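Astus Hardwood Floor Finish – Satin, 1 Gallon

Item no. 2642
Made by Collodwood

Product overview

Astus is a water-based clear finish for indoor wood floors. It goes over bare sanded wood, over a stain that has fully dried, or over an old finish that has been cleaned and scuffed. It dries to a low satin sheen and stays clear, so pale floors keep close to the color they had when they were sanded. If you want the amber tone of an oil finish, order the Astus Amber version or put one coat of Astus Sealer Warm underneath.

The finish is a single component. There is no hardener to mix in and a part-used can will keep until the next job if the lid is tapped down well. Store it where it will not freeze. A can that has frozen and thawed should be thrown out even if it looks fine after stirring.

Available sheens: matte, satin, semi-gloss. Gloss was dropped in October and the remaining stock is sold out.

Where it can be used

Living rooms, bedrooms, hallways, stairs and home offices. Also small shops and studios where people wear street shoes. For kitchens, put down one extra coat. We do not recommend it for bathrooms, porches or any floor over an unheated crawl space that gets damp in spring.

It bonds to oak, maple, ash, birch, pine and most factory-made wood planks with a real wood face. It does not bond to waxed floors. To check for wax, rub a small spot in a corner with a rag and mineral spirits. A yellow or brown smear on the rag usually means wax, and the floor has to be sanded to bare wood first.
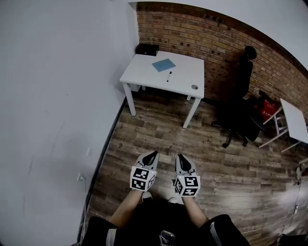

Wood plank floor with a dark baseboard against a white wall.

Baseboards can stay on the wall. Run painter's tape along the bottom edge and pull it while the last coat is still slightly soft. If you wait until the next day, score the line with a utility knife first or the film may lift with the tape. Dark painted trim shows drips more than white trim does, so keep a damp rag in your back pocket and wipe as you go.

Preparation

Sand bare wood to 80 grit on the first pass, then work up to 120 for softwoods and 150 for hardwoods. Going finer than that makes the surface too smooth for the first coat to grip. Vacuum, wait for the dust to settle, and vacuum again. Follow with a microfiber pad that is barely damp.

On an old finish, use a maroon pad under a buffer until the shine is evenly dull. Edges and corners have to be done by hand. Most peeling we hear about starts within a few inches of the wall, where the buffer did not reach.

Turn off forced-air heat and ceiling fans before you open the can.

Application

Stir, do not shake. Pour a line of finish along the wall and pull it with the grain using a T-bar or a short-nap roller. Keep a wet edge and do not go back over an area that has started to set. Work toward the door.

Apply three coats, or four in a kitchen. Let each coat dry for three hours at normal room temperature, longer in humid weather. Scuff lightly between the second and third coats with a 220 screen.

Light foot traffic in socks is fine after 24 hours. Put furniture back after three days, with felt under the legs. Leave rugs off for 9 days. The film keeps hardening over that time and a rug laid too early can leave its pattern in the surface.

Specifications

Size: 1 gallon
Coverage: 500 sq ft per coat on sealed wood, less on bare pine
Sheen: satin
Cleanup: soap and water
Coats: three to four
Application temperature: 60 to 85 °F

Care

Sweep or vacuum with a hard-floor head. Wash with a well-wrung mop and a neutral cleaner. Do not use steam mops, oil soaps or vinegar. When the floor begins to look dull in the walkways, scuff and recoat before the wear gets down to the wood.

Goes with

Astus Sealer Clear, Item no. 607
Van Dijk T-bar applicator, 18 inch
Van Dijk maroon buffing pads, pack of five

Customer comments

"Used four cans on our downstairs. Dried faster than I expected near the radiators, so I had to move quickly there. Color stayed the same as the bare maple." – Felicja Makowska

"Good finish, but the satin is shinier than the sample card for the first couple of weeks. It settled down. I would still pick matte next time." – Ramesh Vashisht

"Smell was gone by the next morning with two windows open." – Pallavi Grewal

Ordering and pickup

Cans ship by ground only. In cold months we hold orders when the forecast along the route is below freezing, and we will email you if yours is held. Pickup is available at the Drurndale counter. Ask for Rekha Rajput if you need help working out how many cans to buy – bring the room measurements and the type of wood.

Unopened cans can be returned within 30 days. Tinted cans cannot be returned.

Page updated November 22, 2020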